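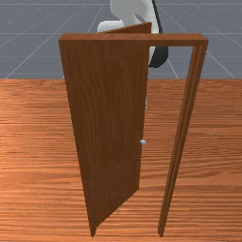 Search articles, tags, authors

Why Tastar checks its plans twice

The planning group at Tastar maintains Prorko, a motion planning layer for arms that have to work against hinged objects. Doors are the standard test. The lead developer spoke to us in March, shortly before the second release was tagged.

The first version treated a door as a fixed obstacle until the gripper reported contact, then swapped in a hinge model. "The swap was the bug," the developer said. "You had a collision world with a static panel in it and a controller that believed the panel could rotate. For a few cycles both were true."

Release 2 removes the swap. The door is a one-joint body from the first cycle, and its angle is a state variable like any joint in the arm. The planner searches over arm and hinge together. This adds a dimension and costs time: a typical query went from 134 milliseconds to 400. The group accepted the figure. "We plan once per task. We can afford it. What we could not afford was replanning in the middle of a pull."

Cost is also why the tests run in simulation, under a harness called Onberg. Each nightly run covers 800 starts, with the door placed at a different position and yaw in each. Failures are saved with the full joint trace and can be replayed from any step. 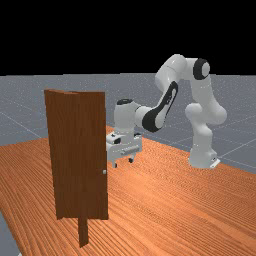

Most of the failures that remain are approach failures. The planner finds a valid grasp pose, but the path to it brings the hand too near the panel, and the margin check rejects it late. The developer pointed to a state where the hand sits just behind the right edge of the door with the fingers only a little above the tabletop. "Two constraints at once. The panel is on one side and the table is underneath. If your margins are padded equally in every direction, there is no way through." Prorko now sets padding per body, with the table given less than the door.

Perception is handled separately. Mendes, the estimator, supplies a hinge axis and a knob position, each with a covariance. In simulation the true values are available, and the harness adds noise before passing them on. Asked whether the noise model matched a real sensor, the developer was brief: "No. It is Gaussian. Real depth error at a panel edge is not."

A replacement model is planned, fitted to logged depth data. The developer would not give a date. The next item on the list is the cable, which the collision model still ignores. "It has no geometry in our world. It should have some."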